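About Trundport

Trundport is a small school for household order. We teach grown people how to put things away, how to clear a table, how to pack a box so that it can be opened again without anger, and how to prepare a room for a guest. We are located in Limden, on the upper floor of the Clesisus building, and we have worked in this room for some years already.

Many persons ask us if such a subject can be taught. In our opinion it can be taught the same as cooking. Some people learned it at home from a parent and they do not remember learning it. Other people never had the chance, and later they are ashamed, and they buy many containers. We were more of the second kind ourselves. The first lessons of Trundport were given in a kitchen in Sin, a village one hour away by bus, with a borrowed table and four neighbors. The kitchen was too narrow and we moved to Limden when the fifth neighbor wanted to come.

Our room

The Clesisus room was offered to us by its owner after a previous tenant left, and we took it mostly for its size. A lesson in tidying needs free floor. 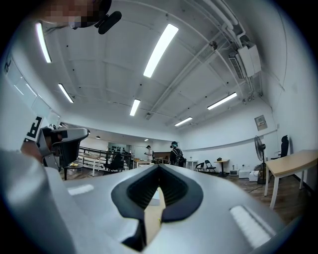

We looked at three other places in Limden before we signed, and all of them were nicer from the street. One was a former shop with a beautiful door and almost no daylight. Another had a carpet, which we did not want. What decided the question for us was the light. It is not a soft light and our visitors mention it sometimes, but the long fluorescent lamps on the ceiling reach deep into the room, and together with the row of tall windows they let a student see what is lying on a table and what is under it. Dust can be seen too. For the hot months there is an air conditioner high on the wall, and the pipes under the ceiling we decided to leave as they are. We asked for the price of covering them and after that we liked them better.

We did not furnish the room as a model home. In the beginning we had this idea, with a bed, a wardrobe and a false kitchen, and we even made drawings. But students became careful in it, as in a furniture store, and they put things back exactly where they found them. Now the furniture is ordinary and it is moved often. If a chair is better in another place, the student moves the chair.

How a lesson goes

A normal lesson is 60 minutes for a group and 30 minutes for one person alone. We begin at a table with few things on it. New students are sometimes disappointed, as they brought photographs of a garage or of a whole apartment and they wish to begin there. We look at the photographs and we keep them for later. Then we ask the student to take one thing from the table and to say where it lives.

"Where it lives" is an expression we use a lot, and we apologize to those who hear it too many times. A screwdriver has a place where it lives. In most homes this place is a kitchen drawer, also when there is a toolbox in the closet. We do not correct this. If the hand goes to the kitchen drawer when a screw is loose, then the drawer is the right place, and we only help to make it a drawer where the screwdriver can be found.
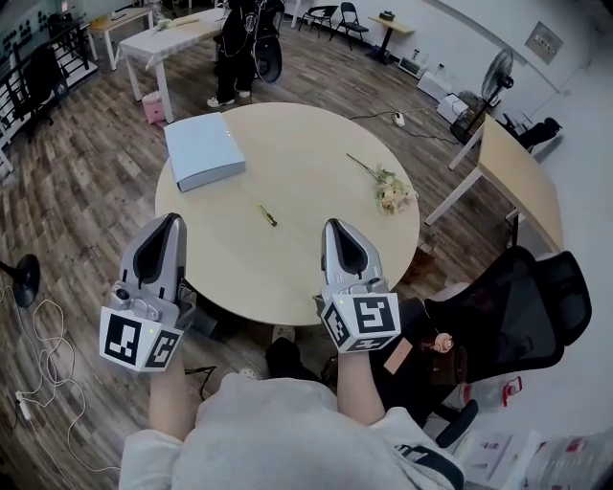

Text by the Trundport office
Last changed in March

The things we use for the exercises come from the students' own homes or from our shelf. We choose things which do not belong together. A small tool, a closed box and a bunch of flowers make a better exercise than ten spoons, for the reason that spoons are easy and everybody agrees about them. With flowers there is always a discussion. One student wants to carry them away first, so that nothing is put on top of them. Another wants to leave them on the table until the end, and then they are the only thing that stays, and the table is finished. We have seen both ways done well.

The closed box is a favorite of ours also. People want to open it immediately. We ask them to wait and first to decide if the box is one thing or many things. At home this same question comes with every box from the last move, and some of our students have boxes which were moved two times and were never opened. We do not say that such a box must be thrown away. We say that it must have a date written on it and a place on a shelf where it can be reached without a ladder.

For the table itself we prefer a round one. At a rectangular table the person at the end becomes a kind of director, and the others wait for instructions. At a round table the people take things from the nearest side and there is less asking of permission. A round table has no corners for piling up the letters either. For folding, however, we use a straight table, as a sheet or a tablecloth is difficult to fold along a curve.

What we teach

The first course is called Table. It has 10 lessons and it is concerned only with flat surfaces, that is to say tables, desks, counters and the top of the washing machine. We spend one full lesson on things that have just come into the house and did not yet receive a place, such as keys, receipts and a half-eaten bread.

The second course is called Box. It treats packing and unpacking, the writing of labels, and the storing of things that are needed one time in a year. Students should be ready to lift a little. We show how to put heavy things low and how to fill the empty space with cloth instead of paper, and we let every student pack for another student, who must unpack at home and report to us what was annoying.

There is also a shorter course, Guest, for those who expect a visitor and have not much time. It takes two evenings. The student learns to prepare a table with a small present, a few flowers and a written card, and to make one chair free of clothes. This course was not planned. A student from Sin asked for help before a visit of her mother-in-law, and the preparation was such a pleasure for us that we put it in the program.

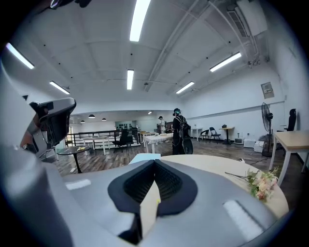
The card gives the most trouble in the Guest course. People can arrange the flowers in one minute and then they sit in front of the card until the lesson is over. Our advice is to write the name of the guest and one practical sentence, for example where the towels are. The card should stand up by itself or lean on something, and it should be placed where the guest will put down the bag. A card inside an envelope is often not found until the day of leaving. We had this happen with our own guest, so we say it with some experience.

Our way of working

We are not a cleaning company and we do not come to homes to do the work for somebody. We do visit, if a student of the Box course asks for it, but we keep our hands behind our back as much as we can. It is difficult for us and the students laugh about it.

We do not sell containers, and we have no agreement with any store. When a student shows us a new set of baskets we ask to leave it in the wrapping until the fourth lesson. Some bring it back to the store after that, some keep it.

We do not photograph the homes of students for our own use. The photographs you bring to the first lesson you take home again.

Visiting us

The Clesisus building has its entrance on the side of the parking lot. Please take the stairs to the upper floor and ring at the second door, as the first one is a storage and nobody will hear you. The room is open for questions in the afternoon from 2 to 5, except when a lesson is going on, and then we ask you to wait until the break. It is not necessary to make an appointment only to look.

New groups for the Table course start in spring and in autumn. Students from Sin and the other villages may ask for the later hour, which ends in time for the last bus. Please bring one object from home that has no place. It should fit on a table.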